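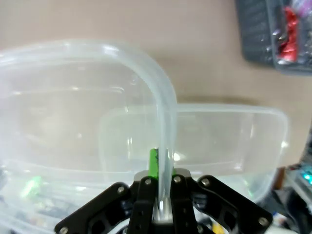

Small Things, Clear Tubs - the sorting gallery

2021-10-21

Welcome back to the odds-and-ends pages! Last February I promised myself I'd get the desk drawers sorted before the summer, and of course I started in the autumn. The drawers in question had been filling up ever since we moved to Grendum, and they'd reached the stage where you had to push down with one hand and shove with the other to get them shut.

I went for see-through tubs in the end. I've tried tins (lovely to look at, but I forget what's in them) and I've tried shoeboxes, which go soft at the corners. With the frosted plastic sort you can still make out the colours through the side, and for me that's plenty - if I can spot a bit of green in there, I know which tub I'm after.

A few notes for anyone doing the same:

Go for a thick rim if you can. The thin-edged ones I had before split along the top, usually when I was carrying them full up the stairs. Rounded corners are easier to wipe out as well.

Pens and markers get a tub to themselves. I tested every single one on the back of an old Flukitz catalogue and ended up keeping 32, which is still far too many for a house where everyone writes on their phone. Bright colours went back in first, then the black and blue ones, then the pencils.

Batteries live apart from everything else now. I found 21 of them rolling about under the envelopes! The flat ones went to the collection point by the Curkia shop and the rest have a small tub with a lid, up on the high shelf.

Labels - I gave up on the printed kind. A strip of masking tape and a felt tip does the job, and you can peel it off when you change your mind, which I do all the time.

The kitchen drawer is next, and that one has string in it, and candle ends, and a great many keys. I'll put up another page when I've got to the bottom of it. If you've got a good way of storing string, do let me know, mine's in a terrible knot.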